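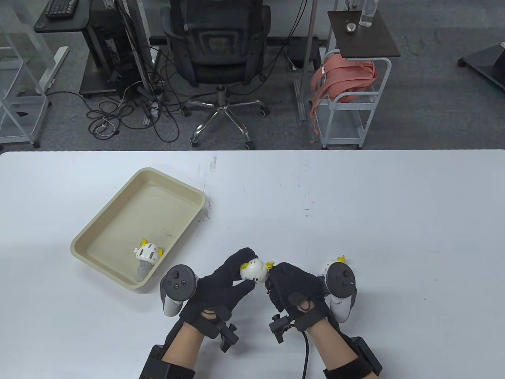
Small white toys with the yellow tuft — how do you sort and pack yours?

Posted in: Small Collectibles, Storage and Care

mudaliar_shelf
Good evening to all. I have become the keeper of a quantity of small white chick toys, the round kind with a yellow tuft on the head. I bought them as one lot from a seller in Nulturholm, and the lot is 187 pieces. They came in a big carton, with thin clear film around many of them and nothing around the others.
My plan is to go through them at a table, look at each one, and put the good ones in a shallow tray. After this I would like to pack them for a long time, perhaps years. My questions are two. Do you keep the clear film, or do you throw it away? And do you lay them on the side or stand them on the feet?
I am thankful for every advice.

oldtray
Throw the film away. I kept it on mine and after two summers it was sticking to the glossy parts. It left a dull patch on the belly which I could never polish out.
Lay them on the side. Standing toys fall over each time you lift the tray, and then the tufts knock together.

pennyfarthing_6
I must disagree about the film. Mine has been in the same film for 7 years in a cool cupboard and there is no mark at all. I think oldtray had them in a loft or in another warm place. Heat does the damage.
What I would not do is put the film back in a tight twist. Fold it loosely, with the ends under the feet.

oldtray
It was a loft, this is true. But many people have only a loft.

mudaliar_shelf
Thank you both. I have a cupboard in the hall, on an inside wall, so maybe the film can stay. I will still unwrap each one to look at it. Some came with a little dust in the folds.

gull_and_gravel
Before you think about film, think about the table. I sort on a white one and I regret it, because a white toy on a white top is hard to inspect. You see the yellow parts and the face, and the scratches on the body disappear. I put a sheet of dark blue paper down now. A coloured tray does the same work.
Also wipe the table first! Old ink and scuffs can go on to a glossy toy if you push it along the surface. Lift, do not slide.

pennyfarthing_6
Agreed on lifting. On the paper I am not so sure, cheap coloured paper can give off its colour if your cloth is damp. I use a grey tea towel.

stetix
I do mine in small groups, six in the tray and no more. When the tray is full it goes to the shelf and I take the next. I once had the whole lot on the table together and I checked many of them twice and some not at all.
And cotton gloves, please. Finger marks on glossy white turn yellow with time, in my experience.

oldtray
Gloves are too slippery for something so small and round. I dropped more in gloves than I ever marked with bare hands. Wash your hands and dry them well, it is enough.

stetix
Then your gloves are too big. Try a close-fitting fabric pair.

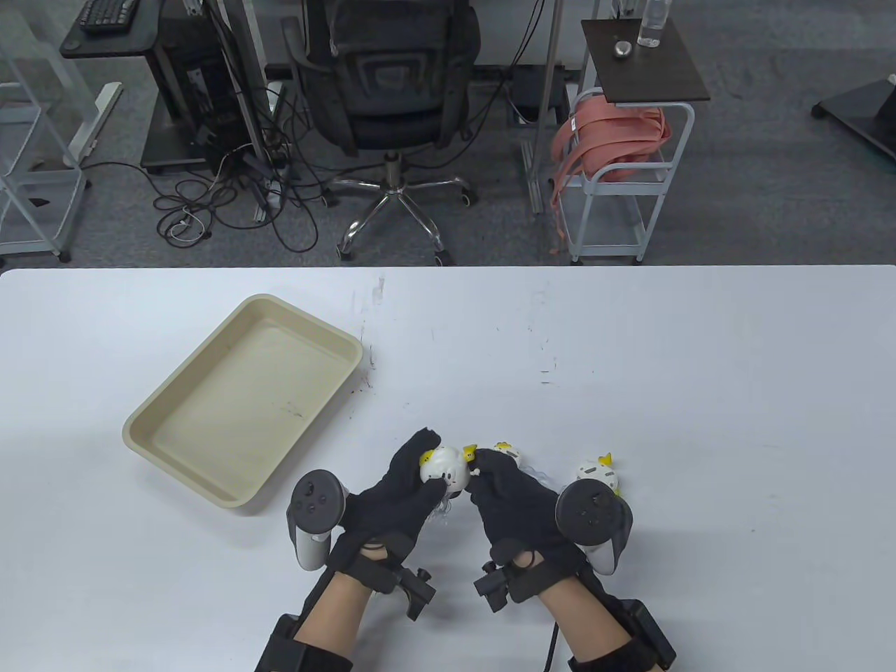
gull_and_gravel
Does anybody wash them before packing, or only dust them?

pennyfarthing_6
Only a soft dry brush for me, the sort sold for make-up. Water can get inside through small holes and you will not get it out again. If there is a mark that the brush does not take, I use a cotton bud, just damp, and I leave the toy on a towel until the next morning.

mudaliar_shelf
I made a start this afternoon and would like to report. I took the advice of stetix, six at one time, and it is much calmer work. The gloves I tried for the first tray and then took off for the second. I am sorry, stetix, maybe I will find a smaller pair.
The film I keep where it is still clear and soft. Where it has gone stiff I throw it away and use tissue paper instead.
One more thing which I did not expect. The faces are not all the same. On a few of them the eyes sit a bit higher, and the yellow is more orange. Can these be from another maker?

trillmont_attic
I have 682 of various small birds in my catalogue and I see this often with lots from mixed sources. It can be another maker, or the same maker in another year. Look under the feet with a lamp from the side. Please keep the two kinds in separate boxes until you know, it is very boring to separate them later.

oldtray
Or keep them together and enjoy them. It is a box of chicks.

trillmont_attic
He asked for years of storage, so I answered for years of storage.

mudaliar_shelf
Separate boxes for now — I have enough boxes. I will look at the feet tomorrow, when there is daylight, and write again if I find a stamp.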